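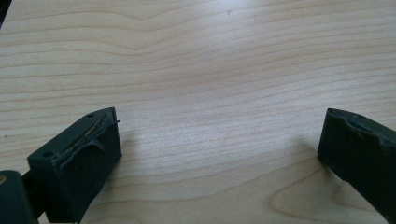
4. Placing the Scale and First Calibration

The Drikden 200 bench scale reads correctly only when it is level and its support does not move. Complete this section before entering any user settings. If the scale is later moved to another room or another table, repeat it from step 1.

4.1 Choosing a surface

A solid table or counter is suitable. Folding tables, carts and shelves on brackets flex under load and cause the reading to drift. Smooth finishes are acceptable, but the feet must be clean or the scale may creep when the pan is loaded off center.

1. Wipe the table with a dry cloth. Do not use polish or wax where the feet will stand.

2. Keep the scale out of direct sun and away from heating vents, fans and open windows.

3. Set the scale down on all four feet at the same time. Do not slide it into position.

CAUTION: Never lift the scale by the pan. The load cell can be bent by side force, and this damage is not covered by the warranty.
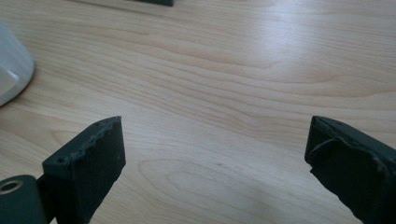 Leave enough clearance behind the scale for the power cord to hang without pulling on the socket. A tight cord can shift the zero point.

4.2 Leveling

4. Find the bubble level at the back left corner of the housing.

5. Turn the front feet until the bubble sits inside the ring. Clockwise raises the corner, counterclockwise lowers it.

6. Tighten the lock nut on each front foot by hand. Check the bubble again — tightening often moves it slightly.

NOTE: The rear feet are fixed. If the bubble cannot be centered with the front feet alone, the table is out of range and must be shimmed at the legs. Do not place paper or card under the scale.

4.3 Warm-up

7. Connect the power adapter and press ON. The display shows the firmware number (1317 or higher) and then a row of dashes.

8. Leave the scale switched on with the pan empty for 30 minutes. Calibration is locked until the warm-up period ends.

If a firmware number lower than 1317 is shown, update the scale with the Gotenari cable before continuing. See Section 9.

4.4 Calibration

9. Press and hold CAL until the display shows C0. Release the key.

10. Wait for the stable mark (a small circle at the left of the display), then press CAL once. The display changes to C2.

11. Place the 2 kg calibration weight in the center of the pan. Handle it with the glove supplied.

12. When the display shows END, remove the weight. The reading should return to zero.

If Err 2 appears, the scale detected movement during step 10 or 11. Switch it off, check the lock nuts, and start again from step 7. If Err 5 appears, the weight is outside tolerance. Use only a weight of the class listed in Appendix B.

13. Record the month of calibration on the label under the pan.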